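Gulon Street kitchen library to reopen in February

23 January 2022

The kitchen library on Gulon Street will reopen in February after being closed for most of the time since spring 2020. Members will again be able to borrow cookware and small appliances for up to two weeks at a time.

The library lends items that people use once or twice a year and don't want to store, such as canning pots, pasta makers, roasting pans and large coffee urns. It had 445 members when it closed. Their cards are still good and don't need to be renewed until the end of the year.

Sorcha Horgan, who manages the library, said the longest job during the closure was checking the stock. Every appliance with a cord was tested, and those with worn plugs or cracked housings were repaired or thrown out. Two of the dehydrators could not be saved.

"We had people calling all last fall asking for the big stockpots," Horgan said. "I had to keep telling them we weren't open yet." 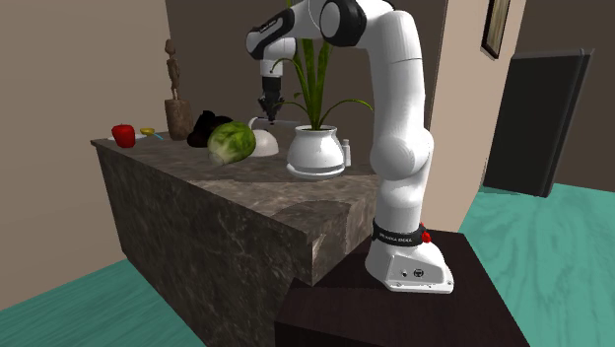
Annual membership will stay at $20. There is no charge for borrowing, but late items cost a dollar a day, and anything returned dirty will be handed back to the borrower to wash. Members can reserve items by phone or at the desk. Online reservations, which were tried for a few weeks before the closure, are not coming back for now.

Pickup hours will be shorter than before. The desk will be open on two evenings and one morning a week, with the exact times posted on the door and in the newsletter before opening. Returns can also be left with the front office of the Rutska Building next door during business hours, except for glassware and anything with a blade.

The library is also looking for a few items to replace what was lost. Darragh Phelan, who handles donations, said the most needed are pressure canners, springform pans and hand mixers in working order. He asked that people not leave boxes outside the door. Microwaves, nonstick pans with scratches and knives will not be accepted.

A $1000 grant from the neighborhood association paid for new shelves and a second sink in the back room. Cooking classes, which used to be held there once a month, have not been scheduled. Li-hua Mak, who taught the dumpling class, said she would like to start again in the summer if enough people sign up.

New members need a photo ID and proof of a local address. Forms are available at the desk and at the Rutska Building.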